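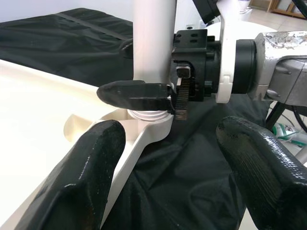 Fig. 5.1. The cable tie and its bracket, with both gripper fingers open.

Chapter 5
Two Hands Are Harder Than One

By now your robot can pick up a block and set it down, and you have probably shown this to relatives, who were polite. This chapter asks it to manage large, awkward pieces of white plastic on a cloth.

A chair is a good place to start. It has a rim to grip and four legs to bump into. Before either arm lifts, both grippers must hold, and neither may pull.
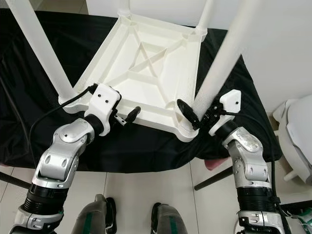 Mỹ Lò objects that beginners should learn on a single arm for 12 sessions before they touch a second. Fair enough, though I lasted two and have the dented shelf at Harkano to show for it.

Tubes are worse. A tube gives each finger very little to hold, and it will turn if the grips disagree. Set one gripper high and the other low,

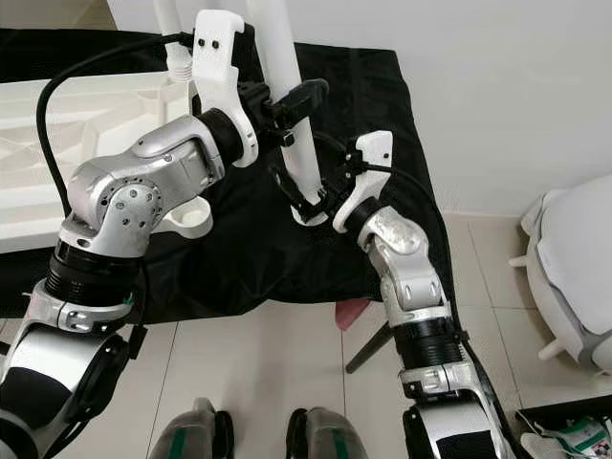

then close the lower one first, at the slowest speed your controller allows. Exercise 5.2 has you repeat this until you are bored, a stage most readers reach early.

Previous | Contents | Next

Related chapters
Dilomton Wrist Mounts
Soft Fingers, Hard Parts
Wiring the Nevanell Board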